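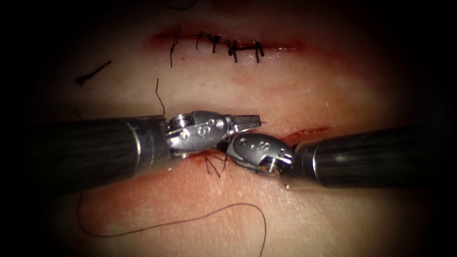 *Figura 1 – Sutura na almofada de treino com os dois instrumentos, incisão inferior.*

# Avaliação do kit de treino de sutura robótica Nallby

**Relatório de projeto, unidade curricular de Robótica Médica**
**Autor:** Jad Hakim
**Data de entrega:** 4 de setembro de 2018

## 1. Objetivo

O projeto consistiu em avaliar o kit de treino Nallby, vendido pela Eveson a escolas e laboratórios que já dispõem de um sistema teleoperado. A pergunta de partida foi simples: o kit serve para ensinar pontos simples interrompidos a estudantes de engenharia sem experiência cirúrgica?

O kit chegou ao laboratório Culham em fevereiro. O trabalho prático fez-se em 11 sessões.

## 2. Conteúdo do kit

- almofadas de sutura com incisões lineares paralelas;
- fio preto com agulha curva;
- sangue artificial em frasco conta-gotas;
- base de fixação para a almofada;
- manual de exercícios (apenas em inglês).

Os instrumentos não estão incluídos. Usámos os do laboratório, com punho articulado, montados um de cada lado da almofada.

## 3. Procedimento

Cada sessão durou 55 minutos, incluindo a montagem. O exercício base do manual pede que se feche primeiro a incisão superior e só depois a inferior. Para cada ponto: passar a agulha pelos dois bordos, puxar o fio até deixar uma ponta curta, dar o nó e cortar. O manual aceita até 3 tentativas por ponto antes de se avançar para o seguinte.

O sangue artificial é opcional. Optámos por usá-lo a partir da segunda sessão, pois sem ele o exercício ficava demasiado fácil na identificação dos bordos.

## 4. Observações

A maior dificuldade foi o comprimento do fio. O troço fornecido é longo e, enquanto se dá o nó, a parte livre fica estendida sobre a almofada e prende-se com facilidade nos punhos. Passámos a cortar o fio antes de começar, o que o manual não prevê.

A segunda dificuldade foi o espaço de trabalho. Com as pinças a convergir para o mesmo ponto, os dois punhos quase se tocam e tapam boa parte da incisão. Rodar a base de fixação ajudou um pouco. 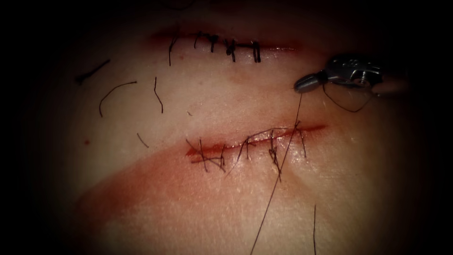
Os pontos da incisão inferior ficaram menos arrumados do que os da superior, com pontas mais compridas. Atribuímos parte desta diferença ao cansaço do operador e parte ao fluido, que se espalha pela superfície e obriga a procurar o bordo. Os restos de fio cortado também devem ser retirados entre pontos. Nas primeiras sessões não o fizemos e confundimos mais de uma vez um resto com a ponta ativa.

A almofada aguentou bem a tração. Só rasgou junto a um ponto quando se puxou o fio na vertical. A limpeza faz-se com água e um pano macio, mas fica uma mancha ligeira nos bordos.

## 5. Comparação com o kit Penrose

O laboratório tem também um kit Penrose mais antigo, que usámos em 2 sessões. A almofada é mais rígida e plana, e a agulha custa mais a entrar. Em contrapartida, o manual traz uma grelha de avaliação do nó, que falta no Nallby e que acabámos por adaptar.

## 6. Apreciação

Recomendamos o kit Nallby para aulas introdutórias, com as seguintes reservas: fornecer fio já cortado, acrescentar uma grelha de avaliação e traduzir o manual. Enviámos estas notas à Eveson e aguardamos resposta.

Ficou por testar a sutura contínua, que ocupa o último capítulo do manual.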